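9 October 2024
Bench 2, two-arm cell. Entry by Ewan Henare. Copy to Hanneke Van Hecke.

Stopped work on the rack-to-tray task at the end of the morning. Left arm closed on the right wall of the tray, carried on down with it, and pushed the tray into the mat until the joint torque limit tripped. Right arm did not stop. It went on with its own part of the sequence for several seconds until I hit the red button. Nobody was inside the line and nothing is broken that I can find, but the second half of that is a safety matter and I am writing it up before I forget the order of things.

Background for anyone picking this up cold. The task is Kereama, the tidy-up sequence we have been running since July. Right arm takes a cylinder off the rack and the left arm works at the tray. Both arms take their targets from the same planner (Josska) but each has its own controller box, and the two boxes talk to each other through a hold signal. If one faults, it drops the line and the other should freeze where it is. That was tested when the cell was put together and it worked then. I can find the test in Hanneke's notes. I cannot find it being done again after the controller swap.

What happened, from the log and from memory:

Run 701 was the one that failed. The runs before it this morning were clean apart from one dropped cylinder, which was my fault for setting it too far forward on the rack. Before 701 I had put the tray back by hand after wiping the mat. I put it back by eye against where I thought it had been. I did not run the tray check afterwards. The check is not forced by the software, it just shows an amber line on the screen, and I clicked past it.

Left arm moved to the approach point over the tray, then started down. One finger went inside the wall and the other came down outside it. The gripper closed on the wall, reported a good hold (it was holding something, so fair enough) and the arm went on to the next waypoint, lower down. Tray tipped, then jammed. Torque on the left elbow went up sharply and the left controller faulted as it should.

Right arm at that point was on its way to the rack. It completed the approach, closed, and had begun to lift when I pressed the stop. The cylinder came free of the gripper and rolled on the bench. Power to both arms dropped straight away on the button, so the hard stop is fine.

I then powered down, released the brakes on the left arm one joint at a time with Hanneke holding the forearm, and we lifted it clear by hand. She took the weight and I worked the keys. Do it with two people. The elbow drops further than you expect when it lets go.

Tray has a small bend in the rim. Still sits flat. Left finger pads: slight scuff on the inner face of one, no tear. Changed the pair anyway, and the old ones are in the bag marked 701. Wrist flange bolts checked, all tight. Elbow joint turned through its range by hand with the brakes off, no grinding and no stiff spot. Ran the joint self-test afterwards and it passed, but I would like it run again tomorrow with the arm cold.

After lunch I set the bench up again and stepped both arms to their approach points at low speed, no gripping allowed, to look at the clearances.

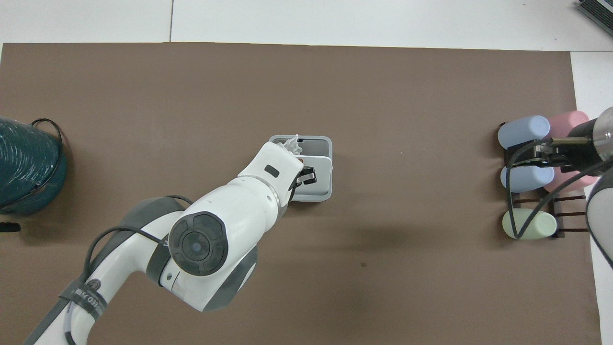 Slow step-through, afternoon. Left gripper over the tray near its right wall, right gripper over the middle blue cylinder.

The left gripper is still further over than I would like. The planner's idea of the tray and the real tray do not agree, and the difference is to the right. With the tray put back properly against the corner template the offset gets smaller but does not go away. So my sloppy placing made it fail today, but there was an error in there already and we have been getting away with it.

Hanneke's first thought was the head camera had been knocked. She checked the mount and the witness mark lines up. Ran the board calibration and the residual came out the same as last time, so I am leaving the camera out of it for now.

My own guess is the tray model. The outline in Josska is from the old tray. The one we use now came from Wekow with the spare parts order and it has a different rim. If the planner fits the outline to the outside of the rim and then takes the inner wall from the old drawing, everything inside will be shifted. That would also explain why the small white part with the ridged top gave trouble last week, when the arm kept coming in at it from a poor angle. I put that down to the part. Possibly unfair to the part.

Tried one thing before packing up. Typed the measured rim into a copy of the tray file and stepped the left arm again. Came in better, with room on both sides by eye. One try only, so not a result. The copy is saved with today's entry and the live file has not been changed.

Now the hold signal, which matters more.

With both arms parked I pulled the fault on the left controller from the test menu. Right controller showed HOLD as it should. Cleared it, did the same the other way round, also fine. So the wire is good and the input is being read. That had me stuck for a while.

Then Hanneke pointed out that the test menu fault and a torque fault are not the same class in the new controllers. She found the page in the Vedness manual. On the old boxes every fault dropped the line. On the new ones you choose which classes do, in a table, and the table as shipped has torque limit set to "report only". The swap was done by loading our saved settings over the top, but the old settings have no entry for that table, so it stayed as shipped. Same on both boxes.

Checked by leaning on the left arm at low speed until it tripped, with the right arm making a slow dry move well away over its own side and Hanneke on the stop. Left faulted. Right carried on. She stopped it. So that is confirmed, and it is the whole of the fault as far as I can tell.

Changed the table on both boxes so every class drops the line. Repeated the lean test. Left faulted, right froze at once. Swapped roles, same again. Did each direction several times at low speed and it held every time. Not tested at full working speed and I don't want to do that by leaning on it. Hanneke suggests a foam block on a stand and I agree.

Two other things we saw while we were at it.

Cable on the right gripper hangs in a loop in front of the rack and lies across the cylinders when the arm is over the middle row. It has not caught yet that I know of. On the way up from the bottom row it could easily hook one. Wants a clip further back along the link and less slack. Mind the wrist turn, it needs some of that length. I will do it with the arm at the end of its travel so we don't end up pulling the plug out.

Strap on the lower link of the left arm has crept up a bit. It is what holds the black cable in place there, and if it goes on creeping the loop at the elbow will get bigger. Moved it back down and tightened it. Look at it again at the start of next week.

On the logging: torque trace is only kept at full rate for the last 2,000 samples before a fault. Enough for the left arm. For the right arm there was no fault, so there is no full-rate trace at all, just the slow log, and I had to piece its movement together from that and the button time. Would be better if a stop press on either box saved both buffers. Have asked Vedness whether that can be set. No answer yet.

What I got wrong: clicked past the tray check. Also assumed the controller swap was like for like and did not ask for the cross-arm test to be repeated. It was my name on the swap sheet.

What was all right: hand was near the button. Nobody reaching in. Speed was at the reduced setting. At full speed the tray would be scrap and maybe a finger joint as well.

State of the cell tonight: both controllers off at the wall, key in the drawer, tag on the switch. Tray is on the bench, please leave it where it is. Do not load Kereama until the list below is done. Single-arm jogging is OK with someone at the stop.

To do

Foam block test of the hold signal at working speed, both directions. Hanneke and me together.

Save the new fault table with our settings so it is carried over in any future swap. Hanneke.

Make the tray check a hard stop in the sequence. No clicking past. Me.

Measure the new tray properly, inside and out, and redo the outline in Josska. 26 approach moves, alternating with the tray at the template and slightly off it, no gripping. Me.

Grip width check after closing at the tray. A wall is a lot thinner than anything we pick from in there, so the gripper should know the difference. Need to ask Hanneke where the width value ends up, I could not find it in the log.

Clip for the right gripper cable. Me.

Second self-test on the left elbow, cold, before anything else is moved.

Add the cross-arm hold test to the swap sheet, with a box for each fault class and a line for a second signature.

Later, same day. Hanneke has read this and agrees with the order of events, except that she thinks the right arm had not begun to lift when I pressed stop. The slow log is too coarse to settle it. Leaving both versions in.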